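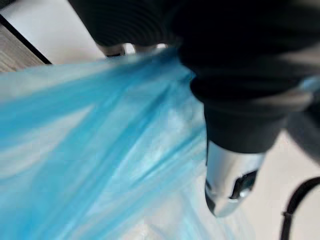

Blue Bags and Busy Hands: A Season at the Russide Packing Room

The blue bags are where it all started for us. Thin, slippery, forever folding over on themselves, and every order that leaves Russide has at least one of them in it. The bag up top is mid-move, all creases and streaks of light, with the silver fingertip of the gripper right at its edge. I love this one. It's a blur, and so is most of a shift!

I've worked in this building for nine years, most of them on my feet at the bagging tables, and I've been wanting to put a page together ever since we began the Grastgate project in October. Grastgate is our name for the whole effort: two robot arms, a lot of tape on the floor, and a crew of people who used to do nothing but open, fill and fold. The rest of this page is my notes from the room, grouped the way I'd tell them to you if you came by on a break.

The bags

A person opens a thin plastic bag by feel. You rub it, it slides, you get a thumb in, and you've forgotten you did it. Trying to explain that to somebody writing a program is a wonderful way to spend an afternoon. We stood there rubbing bags at each other for an hour.

What we ended up with is a pinch near the edge, a lift, and a slow pull toward the filling side. Some bags go beautifully. Some cling to the table and come up sideways, and then one of us steps in, flattens the bag and sends the arm back to its start.

We still buy the same film we always did. There was talk of a stiffer bag that would be easier on the arms, but it was harder on the people opening it by hand, and the people won.

The numbers, for those who like them

On a good day the room turns out 1,000 bags. The arms take around 300 of those, mainly the plain single-item orders. Everything with glass in it, everything with a gift note and everything odd-shaped stays with us.

When I tell people that, they sometimes look let down on the robots' behalf. I'm not! Those plain orders were the ones that made your wrists ache by lunch. I used to go home and run my hands under warm water before I could start dinner, and I haven't done that in a while.

Who does what now

Reginald Haddad was our fastest bagger for years, and he's the person we call over when an arm keeps missing its pinch. He can tell from across the room that a stack has been set down crooked. He also keeps the log, a spiral notebook with a cracked cover, where every stop gets a line in pencil.

"I thought I'd be watching a machine do my job," he told me. "Mostly I'm teaching it things I didn't know I knew."

Three of us have learned to adjust the routines ourselves on the Trorus panel. I was nervous about it — I'm someone who calls my niece when the TV remote stops working — but the steps are short and you can always back out. The first change I made was to slow the lift down a touch, and I was proud of it for days.

There have been rough patches too. The early weeks had far more stops than anyone wanted, and the noise of the restart chime got under everybody's skin until we talked the supervisor into a softer one. A couple of people asked to move over to receiving and are happier there. The pay grade for running the panel took longer to settle than it should have, and I'll say so here because we all said so in the meeting.

Small changes I didn't expect

We talk more. With hand bagging you got into a rhythm and kept your head down. Now there's a natural pause when the stacks get refilled, and that's when you hear about somebody's new truck or their kid's recital.

The tables are lower on one side, so Benavides Hall (the back half of the room, named for the family who built the place) finally has a spot where you can work sitting down. Four stools, always taken.

We get visitors. School groups press up to the yellow line and cheer when a bag comes up clean, and I've caught myself cheering along with them.

Coming up

Next on the list is folding over the top of a filled bag, which is harder than it sounds with film this thin. Reginald has been practicing his explanation with a stack of empties at the break table. I'll add to this page as we go, and if you work the evening shift and have notes of your own, leave them in the tray by the time clock.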